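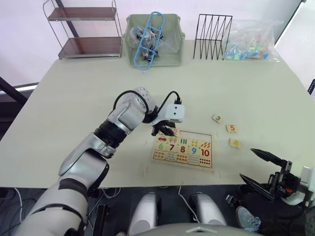 My project is on police logs, the short daily lists that the Lerell police department puts on its website, and what happens to them once a newspaper gets involved. I wanted to know which calls turn into a story and which ones just sit there. I figured the matching would be quick, because every call in the log has a case number and the newspaper gets its crime news from the same department. In my head it was going to be like one of those wooden number puzzles, with the green 6 next to the 7, then the red 8, the blue 9 and the 10, everything in its own square. Then I opened the first month of stories in the Lerell paper and there wasn't a case number in any of them. So a big part of this report is about how I got around that.

What I used

The log was the easy part. I copied every entry from January through April into a spreadsheet, which came to 2,420 entries. Each one has a time, a block (never a full address), a type of call and sometimes a line of notes. The notes are my favorite thing in this whole project. One of them says "caller reports goose, goose gone on arrival."

For the news side I used the library's archive and saved 200 stories that mentioned a crime or an arrest in Lerell. I left out court stories, since a trial can be about something from two years ago, and I left out opinion columns. I kept the short ones, even the two-sentence items that run down the side of page 3.

How I matched them

I went through the stories one at a time and looked for a log entry with the same date (or the night before), the same part of town and the same kind of crime. If all three fit, I called it a match. If only two fit I put it in a "maybe" column, and then I went back to the maybes a week later with fresh eyes. Most of them stayed maybes.

My worst problem was Cuvik Street. It runs clear across town, and the paper just says "on Cuvik Street" while the log gives a block. On a busy night there could be three entries that all fit. I decided not to guess, so those didn't count. I know that makes my number lower than it should be.

I also had trouble with the words. The log says "larceny from MV" and the paper says "car break-in," fine, I got used to that one. But "disturbance" in the log can be a loud party or a fist fight, and the paper never uses it at all. I made a list of log words and news words side by side and kept adding to it until the last day.

What I found

Out of my 200 stories, 70 had a solid match. That surprised me! I expected way more. Some of the others were about things that never show up in the daily log, like long investigations, and some were from the county sheriff, who keeps a separate log that I couldn't get in time.

Robberies and anything with a weapon got written up the most. Stolen bikes almost never did, even though the log is full of them, mostly from the racks by the Vekska apartments. Same with stolen packages. I live pretty close to Vekska and I had no idea about the bikes, and I read the paper (okay, I read it now).

The other thing I noticed is how much the stories lean on the police. A lot of them start with "police said" and end without anybody else talking. I don't think that's always bad, especially in a short item written the same night. But when I looked for follow-ups, to see whether the person who got arrested was ever charged, I found very few. I had planned a whole section on follow-ups and it shrank to this paragraph.

Things I would change

I would get the sheriff's log first, before anything else, and I'd ask for it in writing. I called twice and left messages. I'd also have a second person do the matching without seeing my answers. My partner on the class presentation did try a handful of the maybes with me and we disagreed on a couple — both on Cuvik Street, of course.

I'd like to add a second town too. Lerell has one paper and one police department, so I can't say if any of this is normal.

The spreadsheet is turned in with this report. The matches are on the first tab, the maybes are on the second, and the word list is on the third. I took the names of arrested people out of all three tabs.

Tươi Vũ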